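Konddale Shared Workspace: Facilities Desk
Ticket: Small items box, second floor table
Opened by: Dilani Akanda
Assigned to: Kalevi Karppinen
Opened: 2025-09-18
Priority: Low (reporter selected Urgent)

Dilani Akanda
My earphones are missing again. They were in the black box on the long table, the one with the hearts on it, where all small homeless objects go. I looked in the box. The box contains everything except what I want, as usual. Please advise.

Kalevi Karppinen
Did you look in the box or did you look at the box? Asking because of the June ticket.

Dilani Akanda
I moved things with one finger.

Kalevi Karppinen
Right. Going up to check.

Update, 22 minutes later. The earphone case is in the box, in its see-through cover, little loop and all. It was next to the pale six-sided cylinder that has been up there since June and that no one will admit to. I have stopped asking what it does. It seems happy.
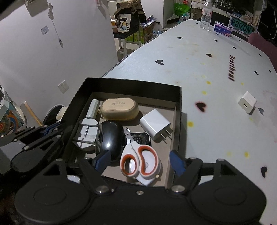
While I was there I went through the rest, since the ticket was open anyway and I'd already climbed the stairs. Findings:

Scissors, white and orange. These belong in the supply drawer and have a label in the drawer saying so. They were lying on top of a smartwatch. If you own the watch, please come and get it before the scissors win.

Charger, white, with prongs: in the box. Charger, white, with a USB port: on the table beside the box. Someone got it that close and ran out of strength.

Slotted plastic thing with ridges and a metal rod down the middle. Sajib says it's a part of something. Thank you, Sajib.

Black shiny oval thing, looks like a mouse. Not tested.

Afroza Amarasinghe
The charger on the table is mine. I put it there so it wouldn't get lost in the box.

Kalevi Karppinen
Noted. It's the best argument against the box I've read so far.

Jamila Kanagaratnam
Could we get a box with dividers? Stotix does one with 4 compartments.

Kalevi Karppinen
We had one with 2. People put everything in the left one. I'll ask for a quote.

Dilani Akanda
Got the earphones, thanks. Is there a charging cable in there too?

Kalevi Karppinen
Please open a new ticket.

Status: Resolved
Follow-up: scissors to drawer (Kalevi), watch owner still wanted, cylinder stays where it is until further notice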